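의류 정리 교육을 생활 과목으로 되돌려야 한다

Sunder 생활문화연구실 그라지나 마코프스카

가정에서 옷을 개는 일은 오랫동안 가르칠 필요가 없는 일로 취급되어 왔다. 본 연구실은 이러한 인식에 동의하지 않는다. 지난 6월 본 연구실이 201가구를 대상으로 실시한 조사에서, 응답자 다수는 옷이 부족해서가 아니라 가진 옷을 찾지 못해 같은 종류의 옷을 다시 구입한 경험이 있다고 답하였다.

수납 가구를 늘리는 방식은 근본적인 대책이 되기 어렵다. 서랍이 하나 더 생기면 그 안에 옷이 다시 겹겹이 쌓이고, 아래쪽의 옷은 계절이 바뀔 때까지 꺼내지 않게 된다. 본 연구실은 옷을 평평한 곳에 펼쳐 일정한 폭으로 접은 뒤 세워서 보관하는 방식을 권장한다. 침대 위는 이 작업에 충분한 공간이며 별도의 도구를 마련할 필요도 없다.

다만 모든 의류에 같은 기준을 적용하자는 주장은 경계해야 한다. 두꺼운 니트와 얇은 셔츠는 접는 횟수부터 달라야 하고, 앞면에 큰 인쇄가 있는 티셔츠는 무늬가 심하게 꺾이지 않도록 접는 선을 정하는 것이 바람직하다. 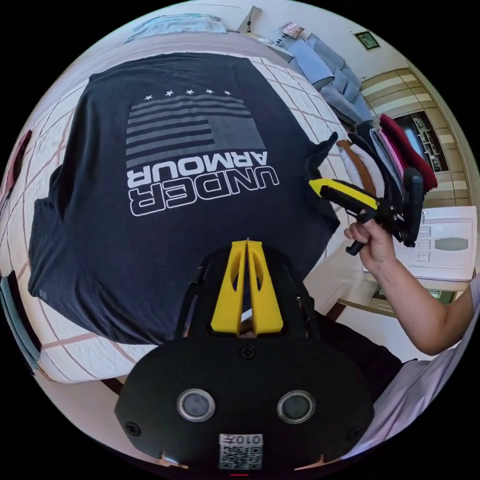
침대 위에 펼친 남색 반소매 티셔츠와 세워 놓은 접은 옷들.

헨리크 발차크 연구위원은 이러한 교육을 가정의 자율에 맡겨야 한다는 입장이다. 그 취지는 존중하나, 배울 기회가 없었던 이들에게 자율은 방치에 가깝다. 각급 학교와 지역 평생교육 기관이 한 학기에 한 차례라도 의류 정리 실습을 편성할 것을 제안한다.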